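상온 유통 초밥용 밥의 노화 억제에 관한 실험 보고
식품공학과 캡스톤디자인 결과보고서

1. 배경 및 목적

조리한 쌀밥은 보관 중 전분이 재결정화되면서 경도가 증가하고 점착성이 감소한다. 초밥용 밥은 식초, 설탕, 소금을 배합하므로 일반 쌀밥과 노화 양상이 다르며, 냉장 진열대에서 판매되는 포장 초밥에서는 밥알이 부서지는 식감이 주요 불만 사항으로 꼽힌다. 본 과제에서는 배합초의 당 조성과 보관 온도가 밥의 경도 변화에 미치는 영향을 측정하고, 학생 식당의 포장 판매에 적용할 수 있는 조건을 찾고자 하였다.

2. 재료 및 방법

쌀은 동일 로트의 단립종 백미를 사용하였다. 세척 후 30분간 침지하고 15분간 물기를 뺀 다음 전기솥으로 취반하였다. 가수량은 모든 시험구에서 쌀 중량의 1.2배로 고정하였다. 배합초는 세 가지로 준비하였다. 대조구(A)는 설탕만 사용하였고, 시험구 B는 설탕의 절반을 트레할로스로, 시험구 C는 설탕의 절반을 말토올리고당으로 대체하였다. 식초와 소금의 양은 동일하게 유지하였다.

취반 직후 배합초를 넣어 섞고 품온이 35도에 도달하면 20 g씩 성형하였다. 성형 틀은 Porkonetti 소형 틀을 사용하였으며, 포장 용기는 Cemadier의 뚜껑형 PET 용기로 통일하였다. 보관 온도는 4도와 15도의 두 조건으로 하고 0, 6, 12, 24시간에 시료를 꺼내 측정하였다.

경도는 Imatis 물성측정기로 측정하였다. 원통형 프로브로 시료 높이의 70%까지 2회 압착하고 첫 번째 피크의 최대 하중을 경도로 하였다. 시료는 측정 전 20분간 실온에 두었다. 동일 조건에서 다섯 번 반복 측정한 뒤 최댓값과 최솟값을 제외하고 평균하였다.

3. 결과

성형 직후의 경도는 대조구 기준 422 g이었고 시험구 간 차이는 반복 오차 범위 안에 있었다. 4도에서 24시간 보관한 대조구의 경도는 2,577 g까지 증가하였다. 증가는 초기 12시간에 집중되었으며 이후에는 완만해졌다. 같은 온도에서 B는 전 구간에 걸쳐 대조구보다 낮은 값을 보였고, C는 6시간까지 B와 비슷하다가 12시간 이후 대조구에 가까워졌다.

15도에서는 모든 시험구의 경도 증가가 뚜렷하게 작았다. B의 24시간 경도는 거의 731 g 수준이었다. 다만 15도 시료는 24시간 시점에 표면 점착이 심해져 용기 바닥에 붙는 경우가 있었고, 이때는 시료를 떼어내는 과정에서 형태가 변형되어 재측정하였다.

4. 고찰

전분의 재결정화는 냉장 온도 부근에서 빠르게 진행되는 것으로 알려져 있으며, 이번 결과도 이와 일치한다. 트레할로스의 효과는 수분과의 결합 및 전분 사슬 간 회합 억제로 설명할 수 있으나, 수분활성도를 측정하지 않아 두 작용을 구분하지는 못하였다. 말토올리고당은 중합도 분포가 넓어 제품별 차이가 클 가능성이 있다.

네타를 올린 상태의 측정은 이번 범위에서 제외하였다. 생선의 수분이 접촉면으로 이동하면 상부 밥알의 경도가 하부와 달라지므로, 전체를 한 번에 압착하는 방식으로는 해석이 어렵다.

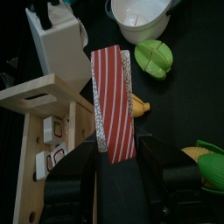 접촉면의 수분 이동을 다루려면 밥을 상하로 나누어 함수율을 따로 측정하고, 네타의 두께와 지방 함량도 변수로 고정해야 한다. 예비 시험에서 한천 겔 시트를 네타 대용으로 올려 보았으나 이수량이 시트마다 달라 재현성을 확보하지 못하였다.

5. 한계 및 후속 과제

첫째, 미생물 시험을 수행하지 않았으므로 15도 보관의 안전성은 판단할 수 없다. 본 보고서의 15도 결과는 물성에 한정된다. 둘째, 관능평가가 없어 경도 차이가 실제 기호도에 미치는 영향을 확인하지 못하였다. 셋째, 품종을 한 가지만 사용하였다. 아밀로스 함량이 다른 품종에서는 시험구 간 순위가 바뀔 수 있다.

후속 실험에서는 트레할로스 대체율을 세분화하고 pH와 수분활성도를 함께 기록할 예정이다. 측정 원자료와 교정 기록은 Dervishi 실험노트 양식으로 정리하여 학과 공용 저장소에 12월 중 등록한다.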